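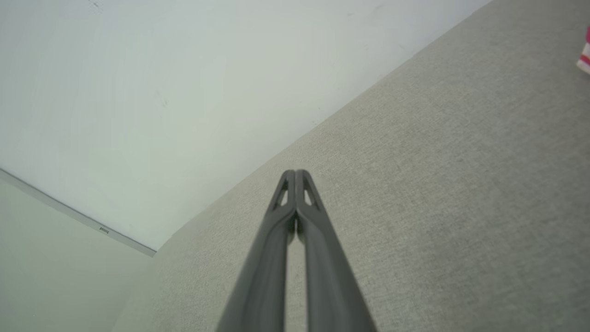 Gris mastic, tissage serré, bord arrondi. Derrière, un mur blanc.

Le meuble gris, suite et (presque) fin

Il y a des gens qui changent de vie au printemps. Nous, nous avons changé de tissu. La décision a pris un hiver entier, quarante échantillons collés au mur avec du ruban de peintre et une brouille passagère avec Rekha Rawat, qui tenait pour le vert bouteille et qui y tient encore. Le coloris retenu porte chez Premadholm le numéro 338. Le catalogue l'appelle « brume du matin ». À la maison, on dit mastic.

La galerie est courte : une seule vue pour le moment, tout en haut de la page. On y voit l'essentiel, à savoir la trame, avec ses petits points et ses stries horizontales à peine marquées, et cette longue arête rembourrée qui monte en biais sans jamais devenir un vrai angle. J'avais demandé une couture nette. Leonidas Andreadis, notre tapissier, m'a écouté poliment, puis il a fait un arrondi. Il avait raison, ce qui m'agace encore un peu le jeudi, jour où il passe prendre le café.

Pour la couleur, méfiez-vous de l'écran. Le gris s'éclaircit vers le haut et fonce en descendant à droite, alors que le rouleau était d'un ton parfaitement uni quand je l'ai payé 591 euros, livraison non comprise. À la lampe, il tire vers le beige. Quand il pleut, il tire vers le regret — mais un regret discret, facile à vivre, qui va avec tout.

Le mur, lui, est blanc. Jaxon Poirier proposait d'y accrocher quelque chose et m'a envoyé 50 idées de cadres, dont une majorité de voiliers. La question reste à l'étude.

Quelques précisions pour ceux qui m'ont écrit :

Le tissu s'aspire avec l'embout plat, doucement, dans le sens de la trame.

Les taches de café se tamponnent à l'eau tiède. Frotter fait une auréole, je tiens le renseignement de première main.

Les chutes sont parties chez Man-lok Yu, qui en a fait des coussins plus réussis que le meuble.

Prochain ajout à la galerie : les coussins en question, si leur propriétaire consent à me les prêter une après-midi.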